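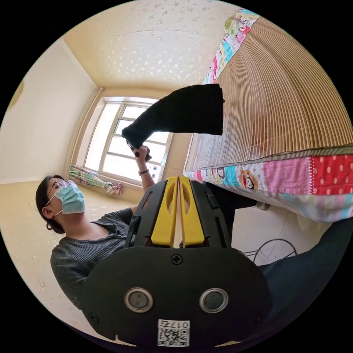

Why does black clothing fade sooner than other colors?
Black takes far more dye than a pale shade, and any loss shows. A cotton shirt dyed light blue may carry a small amount of dye for its weight. A black one carries several times as much, and part of it was never firmly fixed to the fiber. That part leaves in the first few washes.

Textile Care, Unit 4: Dark Colors
Handout, 2025-01-28

Read this before the lab. The dye chemistry from Unit 3 is assumed. Bring your swatch card from last time.

1. How dye is held

Cotton is mostly cellulose. Reactive dyes form a chemical bond with it. Direct dyes do not; they sit in the fiber and are held by weaker forces. Sulfur dyes, common in black cotton work clothes, go in as a soluble form and are turned insoluble inside the fiber. Vat dyes work on the same principle but cost more.

Polyester is dyed with disperse dyes, usually hot and under pressure. The dye dissolves into the fiber. Black polyester therefore tends to stay black longer than black cotton in home washing. In a blend, each fiber may need its own dye, and the two can fade at different speeds. A blend that looked even in the store can look speckled after a year.

2. Three kinds of change that people call fading

Dye loss. Color comes out into the water. It is heaviest early on and then levels off.

Dye damage. Light or bleach breaks up the dye molecule. The cloth may change hue as well as get lighter. Black often turns brown or greenish, depending on which dyes were mixed to make it.

Surface wear. The dye is still there, but the fibers on the surface have broken and stand up as fuzz. Fuzz scatters light and the cloth looks gray. Students mix this one up with dye loss more than anything else on the quiz. Wet the swatch: if it looks dark again, suspect surface wear, then check under the magnifier. Wetting darkens all cloth to some degree, so compare against a wet swatch of the unwashed fabric.

3. The Rullitz laundry figures

These come from the Rullitz plant, which washes work uniforms under contract. We use them again in Unit 6, so keep the page.

Uniforms in the sample: 3,460
Still in service at the end of the contract: 2,457
Withdrawn: 1,003

The plant rounds the last number to 1,000 in its own summary. Use the exact one in your answers. The reasons for withdrawal were recorded as color, tears, stains, or size change. Only one reason was allowed per item, so a faded shirt with a torn pocket went down under whichever the sorter saw first. Keep that in mind before you say that color was or was not the main cause.

4. Washing

Wash dark items together and inside out. Turning them does little for dye loss, but it moves the rubbing to the side that does not show.

Use cool water for everyday soil. Greasy work clothes may need warm.

Do not overload the machine. Crowded cloth rubs against itself and detergent does not rinse out well. White streaks on black cloth are often undissolved powder and will usually come off in a second rinse.

Check the detergent for bleach or optical brightener. Brighteners give off a bluish light in daylight and can make black look dull. Zadadley Dark, the liquid we use in the lab, has neither.

Vinegar and salt: neither one sets the dye in a finished garment. Salt is used in the dye bath itself, where it helps push dye onto cotton, and that is probably how the advice got started.

5. Drying

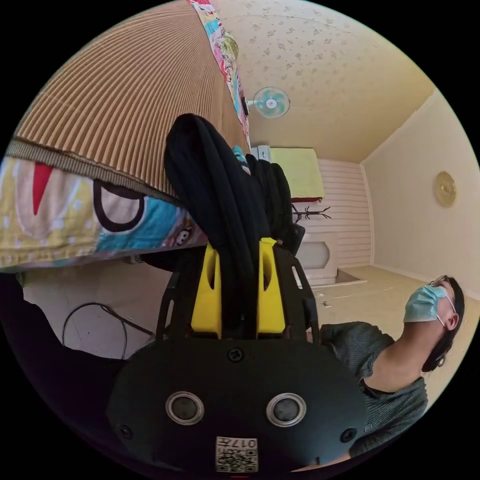 One reply to last year's version of this handout objected that the section on drying blamed the tumble dryer for everything, when the writer's black shirts had gone brown at the shoulders on an outdoor line in a single summer. The point is fair, and the section has been changed.

A dryer causes surface wear. Sun causes dye damage. Line drying in shade avoids most of both – indoors is fine if air can move. If you use a dryer, take dark items out slightly damp.

6. For the lab

Each bench gets four swatches: Irkia black cotton twill, Irkia black jersey, Thongdee polyester, and one unlabeled blend. Wash three pieces of each and keep one back dry. Rate the change in color against the gray scale, 5 for no change down to 1. Rate under the lamp, with the weave running the same way on both pieces.

The rubbing machine is set for 3,000 strokes. Leave the setting alone.

Write-ups are two pages. Put your bench number on both.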